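Verkutdale Extends Furniture Repair Grants Through December

The Verkutdale Housing Office has extended its home furnishings repair grant through the end of December, following a spring round in which 1,479 households applied for help with the cost of mending tables, cabinets, beds and chairs.

The grant covers repairs carried out by any of the workshops registered with the office. Residents may submit 2 items per household, and each item must be in regular use at the address given on the application. Antiques held for resale are not eligible.

Forough Azimi, director of the Housing Office, said the extension reflects steady demand from tenants in the Plusov and Salehi districts, where many apartments are rented unfurnished.

"A cabinet with a broken hinge or a table with a split leg can usually be put right for less than the price of a new one," Azimi said. "We would like residents to have that choice."

Applications are reviewed within four weeks. Approved households receive a voucher, which the workshop returns to the office once the work is finished. Delivery charges remain the responsibility of the resident.

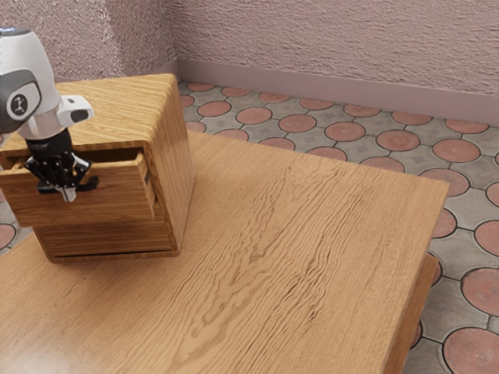 The office has also added three workshops to its register, including one on Uvura Street that accepts large pieces. Shahram Najafi, who oversees the register, said other businesses may apply to join until the end of September.

Forms are available at the Housing Office front desk from 9 a.m. to 4 p.m. and at all branch libraries.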